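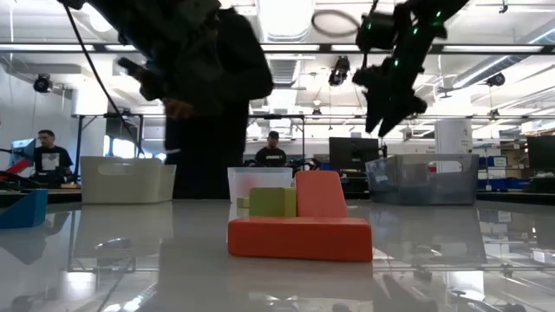
Foam blocks on the demonstration table, with the storage bins behind them.

Last updated: 09/01/2026

It was my pleasure to attend the open day held by Munent at its Plaridby workshop, at the kind invitation of Babar Virk, who is responsible for visitors there. I write this account for those colleagues who asked to hear about the day and were unable to travel.

Visitors were received in small groups and given a short safety talk before entering the main room. We were asked to keep behind the marked line and to leave bags and coats at the entrance. Mr Virk explained that the team is studying how two arms may share one table when sorting and stacking soft objects. Foam was chosen for the early work, as a poor grip does it little harm.

The demonstration itself was slower than many in my group had expected. Mr Virk told us that the speed is held down deliberately on open days, and that the team records up to 300 attempts at a task before making any change to the settings. I found this patience reassuring. Anyone who has bought machinery on the strength of a polished film will understand why.

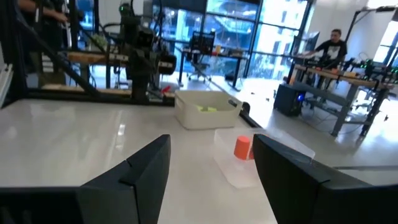 Gerrit Mathebula then spoke on the matter of cost, a subject on which my own questions were chiefly directed. The present work falls under a project named Promport, which is to run until September. He was careful not to promise a product at the end of it. When pressed on whether a small packing firm might make use of such equipment, he replied that the arms were the easier part — the greater expense lies in preparing the work area and in training staff to look after it.

I also asked about lighting, as our own premises are poorly lit in the afternoon. Mr Mathebula agreed that shiny surfaces and changing daylight can both cause difficulty, and he has offered to send me his notes on the subject.

Tea was served afterwards in the adjoining building. I should like to record my thanks to Mr Virk and his colleagues for their courtesy. Requests to attend the next open day should be made to Munent in writing, stating the number in the party.

Print this page | E-mail this page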